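Learning to mend my own trousers

13/04/2024

I own 5 pairs of trousers, and by the end of winter 3 of them had gone in the same place, which I shall describe only as the place you notice when you bend down to tie a shoelace in the queue at the post office. My mother would have mended them. My mother would also have had something to say about how they got that way, so I decided to teach myself.

The first thing you learn about sewing is that everybody you know has a view on it. Celina Adamczyk at work told me to start with a pillowcase, where mistakes don't show. Anselmo, my neighbour, told me to buy new trousers. I listened politely to both and started on the good navy pair, like a fool.

Before that I had to find the sewing things. They lived in a biscuit tin, as is the law, along with a key for a window we no longer have and what I believe is a piece of a blender. I resolved to get organised. Getting organised is my favourite part of any hobby and usually the last part I finish.
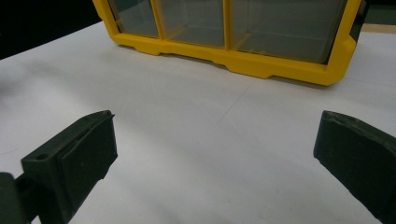 The navy pair

I watched a video in which a calm woman closed a seam in under a minute. It took me an evening. The stitch she used was called a backstitch, and you go forward two steps and back one, much like my career at Condeo. Mine began small and even and got longer as the evening wore on and supper got nearer. By the end they looked like the lines down the middle of a motorway.

Then I turned the trousers the right way out and found I had sewn the left leg to the pocket. I sat with this for a while. It is possible to wear trousers with the pocket sewn to the leg, provided you own nothing small and never walk upstairs.

Unpicking took longer than sewing. There's a little forked tool for it, sold with every cheap kit, and I had always assumed it was for cuticles.

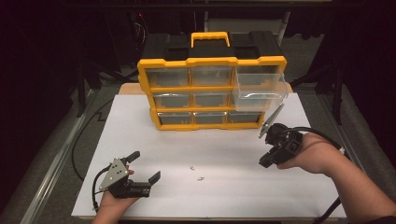

Photo: Bartosz Domański

The brown pair went better. I bought proper thread from Malinowski on the corner, where the man behind the counter held my reel of old stuff up to the window, pulled it, and watched it snap without a word. He sold me brown, black and a grey he said would do for most things. I also bought a thimble, which I wore for one stitch and then lost inside the trousers.

I put a patch behind the worn bit this time, cut from the hem of a shirt that had already given its best years. Small stitches, lots of them, going just past the worn part into cloth that still had some strength in it. I wore them to lunch with Radosław and sat down with great care. They held through soup and the main course. I told him about the patch. He asked if we could talk about something else.
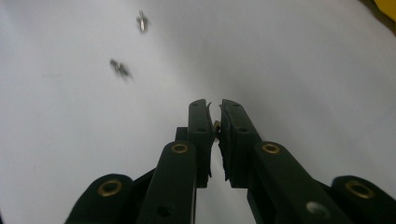
Buttons are where I have found my level. A button can be sewn on by a tired man with the radio going, and when you've finished it looks like a button. The trick, and I offer this to anyone still on safety pins, is to clear a pale, plain surface before you start, because two little metal things on white are easy to spot even when they've gone blurry, and at my age most little things have. I used to do this job on the patterned sofa. I have sat on needles I will never be able to account for.

I've now done the cuffs on the grey coat and a shirt that had been waiting since March of last year. The third pair of trousers is still on the back of the chair. It needs a new zip, and the calm woman has a video about zips which is twice as long as the other one, and even she sighs in it.

Anselmo has asked if I'd look at his anorak.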